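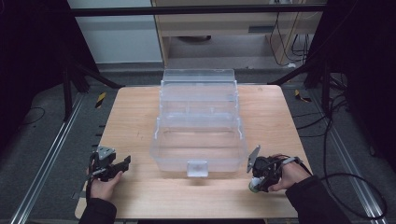 Two hand-held grippers and a clear plastic box on a wooden table.

How Do You Buy Things for a Robot?

When you want a new pencil, you go to a store and you buy it. When a workshop wants its robots to learn a new job, it needs a plan first, and a list of everything that must be bought. This page explains how such a plan is made.

Our story is about Mendside, a small workshop that repairs and sorts things. The people there want a robot that can put small items into boxes and take them out again. This sounds easy. For you it is easy. A robot must learn it from many, many tries, and for these tries you need the right equipment.

What does a budget mean?

A budget is a plan for money. You write down how much money you have, and then you write down what you want to do with it. If the second number is bigger than the first, you have to change something. Maybe you wait, or you buy a simpler thing.

Grown-ups use budgets for food, for rent and for holidays. Workshops use them for machines. Perhaps you already have a budget yourself, if you save your pocket money in a jar.

First question: what is the job?

Before anybody looks at prices, they must say very clearly what the robot has to do. "Help us" is not clear enough. "Open the box, put the small item in, close the box" is much better.

Why is this so important? A robot that lifts heavy car doors needs thick, strong arms. A robot that works with small boxes needs fingers that can move carefully. If you buy the strong arms for the small boxes, you have paid too much, and the boxes will maybe be broken.

Second question: what do we need at the beginning?

Many people think you must buy the whole robot on the first day. Mendside did it in another order. They started with grippers that a person holds in the hands. A gripper is the part which takes hold of things, like your thumb and finger. The person does the job with the grippers, and later the robot can learn from these movements.

The first list from Mendside looked like this:

2 hand-held grippers
1 table
9 cables, with spare ones included
Boxes and other small things for practice

The grippers came from a company with the name Dratik. They were the most expensive line on the list. The cheapest line was the practice things — you can find many of them in a normal kitchen or bathroom.

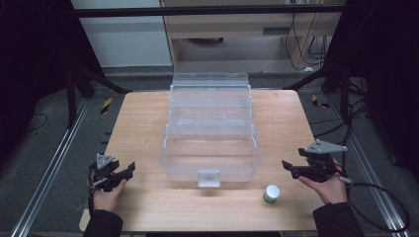 Practice things need a plan too, even when they cost very little. It is good to choose things that are different from each other, so that the robot does not learn only one shape. A clear organizer box has steps, thin edges and a little latch at the front, and you can see the wood of the table through it. The small container with the white cap is quite another thing: it is round at the sides, and it stands upright beside the box. On a shopping list these two take only two short lines, but each of them gives the robot something different to learn. Clear plastic is a special case, as it can be difficult for a camera to see. For this reason the people at Mendside wrote "clear box" on their list and not only "box."

Third question: where will it stand?

A table needs a place, and a person needs space to stand and move the arms. Cables need a way to the plug. Mendside measured the room with a tape before they ordered anything. The first table they liked was 110 centimeters wide, and it fit well. A bigger one was on sale, but then the door would not open fully. A low price does not help you when you cannot open the door!

The costs that hide

Some costs are easy to forget. Here are four of them:

Delivery. A big package can cost a lot to send.
Spare parts. Finger pads wear out, and cables can break.
Electricity. Machines and computers use it every day.
Time. Somebody must learn how everything works, and this person gets paid.

Mendside asked two shops, Caron and Bronine, for a price for the table, the cables and the spare parts. Caron was cheaper at first look. Then they read the small letters and saw that delivery was extra. With delivery, Bronine was the better choice, and the full price came to 1307 dollars.

Try it yourself

Think of a small job at home that a robot could learn, for example putting your crayons back in their box. Take a sheet of paper and write down the job in one sentence. Under it, write what you would need for practice. Mark the things you already have at home with a star. Everything without a star belongs in your budget.

Then ask a grown-up to help you find the prices, and add them together. Leave a little money free at the end — for a cable, or for a box that falls on the floor.

Words to know

Budget: a plan for how to use money
Gripper: the part that takes hold of things
Spare part: an extra piece that you keep in case the first one breaks
Delivery: bringing the things you bought to your door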